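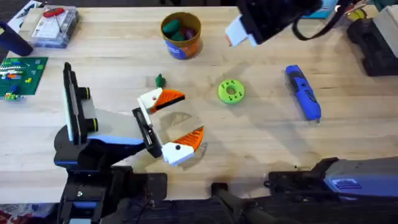
Does everything that ends up on the big table need its own place to go back to? Most of it does, and the few things that don't are the ones we keep losing.

6 Sep 2019, Drillthorpe workshop, table notes

Third try at a tidying rule for the wooden table. I don't expect much from it. The first rule was "clear it at the end of the day" and lasted until somebody had a job half done. The second was labels on the shelf, and the labels are still there, over the wrong things.

What is out now: the round cardboard canister with the soft green bits and the dark red one, the little green figurine, the lime-green ring, the blue and black cordless screwdriver. Clear plastic box at the corner with the printed cards in it and the red-handled tool lying on top.

The Susa plan says sort by size. I don't buy it. By size, the figurine goes in with the screws and we won't see it again until March. Daly's plan says sort by use, fine, but what is the ring used for? I asked at both benches and got 2 answers, neither convincing.

My version, for now:
Soft pieces stay in the canister, lid or no lid.
Figurine and ring go together in a small tray. We need to find a tray.
Screwdriver goes back to the tool shelf, and I mean the shelf.
Cards stay in the clear box. The red-handled tool should not live with them, whatever the old list says.

Gretonel offered us a set of drawer units for 301. That seems like a lot of money for somewhere to hide a figurine. The smaller set is 253 and probably has the same drawers - I'd want to see one pulled out with weight in it before we pay for either. Their leaflet says the finish is good for years. Leaflets do.

Leave the drawers off the order for now. Tray first, then look at the table again after a week of normal use.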